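Favavari opens its virtual assembly cell to outside customers

16 March 2026

Favavari has put its simulated assembly cell on general sale, giving small manufacturers a way to try out a robot arm and a workholding fixture before buying either one. The package, named Zallport, costs $1,593 per seat for a year and runs on an ordinary office workstation. 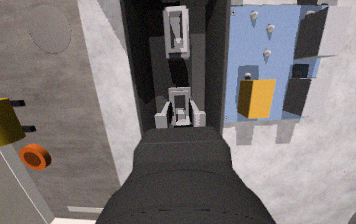

Zallport grew out of work Favavari did for Grestholm, a maker of small valves that wanted to test part layouts without stopping a line. Users load a fixture, set the arm's path and run the job as many times as they like. A gripper-side view is included, and from there a programmer can judge how the two fingers line up and how near they are to neighboring features, such as the whitish pegs on the blue panel beside them. Lighting and shadows can be changed between runs.

"Most of our customers have one robot, or they are thinking about their first," said Lucinda Baptiste, product manager at Favavari. "They want to know if the part fits and if the arm can reach it. That is the question we sell an answer to."

The company says a typical job can be set up in four hours. Each license covers 3,000 runs a month — extra runs are billed separately — and comes with seven ready-made fixtures.

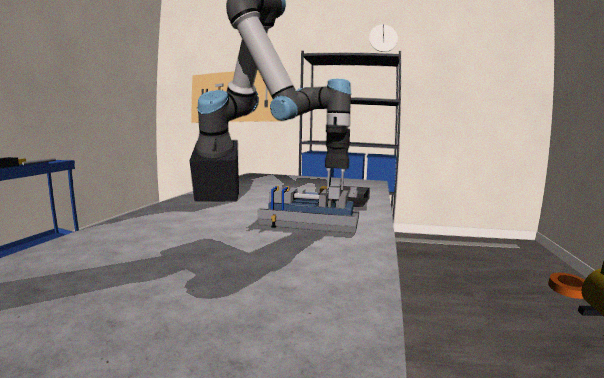 The Zallport arm with its gripper over a white cylindrical part on the fixture's blue rail.

Vaughn Iwasaki, a process engineer at Bellamy, has used a trial copy since the winter. He said the reach checks were good enough to plan from, but that importing his own fixture drawings took longer than he expected. "The first one cost me a whole afternoon," he said. Favavari said a new import tool will ship in June.

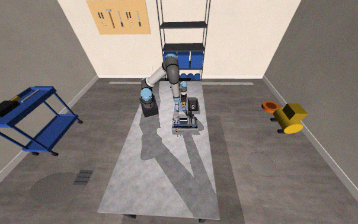

PRODUCTS & SERVICES

The yearly price includes email support and updates. Phone support is extra. A trial copy can be requested from Favavari's sales office, and schools may ask for a reduced rate.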